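Bread goes stale faster than almost anything else people buy every day, and most households treat this as a small annoyance. A heel gets tossed, half a loaf turns hard on the counter, and a new one comes home in the next bag of groceries. Bakers have never had that luxury. For a bakery, yesterday's bread is money already spent on flour, fuel and wages, and what happens to it can decide whether the week ends in profit.

At Pular, a bakery with one shop and a small wholesale route, the ovens are lit before 3 a.m. The first loaves come out a little after 5. In a normal week in May the bakery turns out 2,568 loaves, most of them a plain white wheat loaf with a thick crust. The rest are rye, a seeded loaf and a soft sandwich bread that goes mainly to schools and cafes.

The white loaf is the one that causes trouble. It has four ingredients and no fat, and by the following afternoon the crust has turned leathery and the inside has started to firm up. Customers know this. They press the loaves with a thumb through the paper, and they leave the old ones on the shelf.

## What staling is

Many people think stale bread is bread that has dried out. Drying is part of it, but a loaf sealed in plastic will go stale too, and it will weigh nearly the same as it did when it was fresh.

The main change is in the starch. When dough bakes, the starch grains take up water and swell, and the crumb turns soft and springy. As the loaf cools, the starch begins to settle back into a tighter, more orderly structure. Water moves out of the starch and toward the crust. The crumb gets firm and the crust gets soft, so both parts of the loaf end up worse than they started.

Cold speeds this up. A refrigerator is the worst place in the house for a plain loaf, since the starch firms fastest at temperatures just above freezing. A freezer mostly stops the process. Bread that is sliced, wrapped tightly and frozen on the day it is baked can be toasted weeks later with little loss.

Heat undoes some of the damage. A firm loaf sprinkled with water and put in a hot oven for ten minutes will soften inside and crisp outside. The effect is short. Within a few hours the same loaf will be harder than before, so it makes sense to reheat only what will be eaten at that meal.

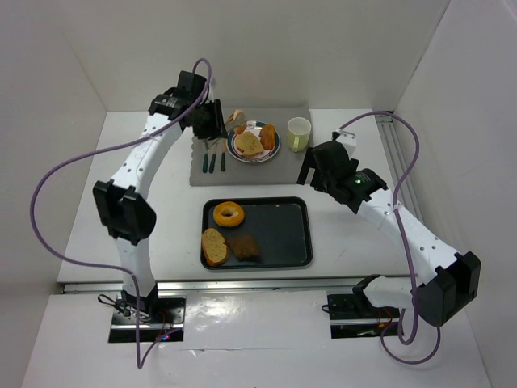
*A browned crust and a pale interior: bread at the plate.*

## The second life of a loaf

Every place that bakes bread has found uses for it once it is past its best. Cooks in many countries tear it into soup, soak it in milk, fry it in fat or grind it into crumbs. Bread puddings, stuffings and dumplings all came from the same problem, and several of them work better with old bread than with new. Fresh crumb turns to paste when it is soaked. Firm crumb holds its shape.

Pular sorts its leftovers at closing. Loaves from that day go on a rack by the door at half price the next morning. Whatever is left on the rack at noon is sliced, brushed with oil and baked again at low heat until it snaps. These are sold in paper bags as toasts, and they keep for a month. The ends and broken pieces go through a grinder and come out as crumbs, in two grades. The coarse crumbs go to cafes for topping baked dishes. The fine ones are used in the bakery's own kitchen, in a dark, sticky ginger cake that has been on the menu longer than the toasts.

The amounts are modest. On most days the rack holds 40 loaves in the morning, and more when it rains. Rain matters a great deal in a bakery's accounts. Walk-in trade drops, the wholesale orders stay the same, and the dough was mixed long before anyone looked out of a window.

Rye is easier to live with. It holds more water than wheat, and its acids slow the changes in the crumb. The bakery does not sell its rye until it is a day old, because a rye loaf cut too early is gummy and sticks to the knife. It will stay good for most of a week in a bread box. For that reason some small bakeries have moved more of their production to rye and to long-fermented mixed loaves. Customers who are used to a light white bread do not always follow.

## Making less

The simplest way to waste less bread is to bake less of it, and this is harder than it sounds. An empty shelf at four in the afternoon sends people to the supermarket, and some of them stay there. Shopkeepers have long believed that full shelves sell bread and that a single loaf left in a basket will sit there until closing. Anyone who has worked a counter has seen it happen.

Badawi, a bakery that opened as a flatbread shop, took a different route. It bakes to order through the day in small batches, and the dough waits in a cooler. Flatbread suits this approach. It bakes in minutes and is eaten warm, and the customer expects to wait. There is very little left at night. The cost is in labor, as someone has to stand at the oven from opening until close.

Hireo, a cafe that bakes its own rolls, tried asking regular customers to reserve their bread the evening before. The list filled quickly at first and then thinned out. People forgot, or changed their plans, or came for their rolls without having put their names down. The cafe kept the list for weekends and holidays, when it works well, and dropped it for the rest of the week.

The bakery cooperative at Bukedero runs on a third model. Its members bake twice a week in a shared oven and make large loaves, meant to last until the next firing. Those loaves are sold by weight and cut to order. A big loaf stales more slowly than a small one, having less crust for its size, and a customer who wants only a quarter can buy only a quarter. The cooperative sold its 2,000th quarter loaf this spring and has since started cutting eighths for people who live alone.

## At home

A household can borrow most of what bakers do. Buy a smaller loaf, or buy a large one and freeze half of it the same day. Store plain bread cut side down on a board, or in a paper bag or cloth inside a bread box. Plastic keeps the crumb soft longer but ruins the crust and invites mold in warm weather. Bread with mold on it should be thrown out whole, as the threads run deeper than the spot on the surface.

Keep a bag in the freezer for ends. When it is full, let the pieces dry in a warm oven and crush them with a rolling pin. Crumbs made this way are better than the kind sold in a can, and will keep for months in a jar if they are fully dry.

For bread that is firm but not yet hard, the toaster is enough. For bread that is truly hard, use liquid. Stock, milk, tomato juice and beaten egg all work. Cut the bread before it gets that far, if possible. A three-day-old white loaf can be sawed through with some effort, and a week-old one is a job for the grater.

Pular prints a short note on the paper its loaves are wrapped in, with the oven temperature for reheating and a line asking customers to keep bread out of the refrigerator. The counter staff still get asked about it most mornings, usually before eight, when the rack by the door is full and the new loaves are too hot to slice.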